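How to hand-set your first postcard in metal type

I get asked about this every time I run the beginners' table at the Borkcombe print shed, so I'm finally writing it down. You'll need a composing stick, a case of type, some leading, a bit of string and more patience than you think you have (I had none when I started, and I got there!).

Pick a 12 point face with plenty of letters in it. My favourite is Kurek, an old text face we bought as a job lot, 3,729 sorts in a biscuit tin, and I'm still finding commas in odd places. Keep your message short. Four lines is heaps for a first go.

Set your stick to the width you want, hold it in your left hand and work left to right with the nick facing up. The letters will look upside down, and you'll mix up your b's and q's, everyone does. Said Mansour taught me to read the line with my thumb resting on the last letter, and I still do it that way.

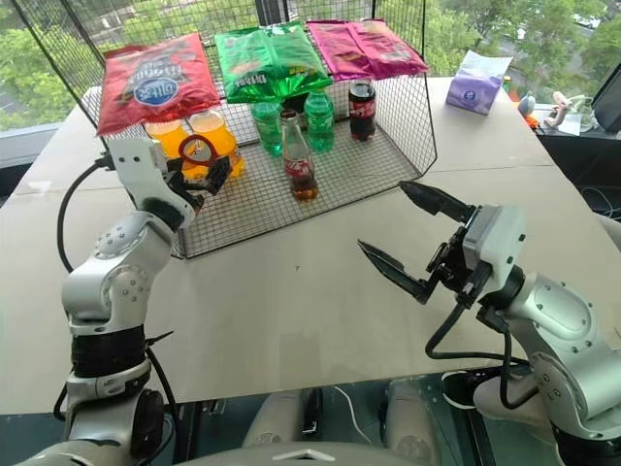 Once a line is nearly full, fill out the spaces until it stands up by itself when you tip the stick a little. Too loose and the letters will wander on the press, too tight and you'll be swearing at it when you try to slide it out. Drop in a lead and start the next line.

When you've got all four, slide the lot onto a galley and tie it up with string, five or six times around, always clockwise, tucking the end in at a corner with a bit of brass rule. Then lock it in the chase and pull a proof on cheap paper. Check the spelling twice, and check for wrong-font letters as well, they love to hide in the e's.

I print mine on the little Ollent tabletop press, 200 cards in an afternoon if the ink behaves. Wash the type while the ink's still fresh, and put every letter back in its own box before you go home.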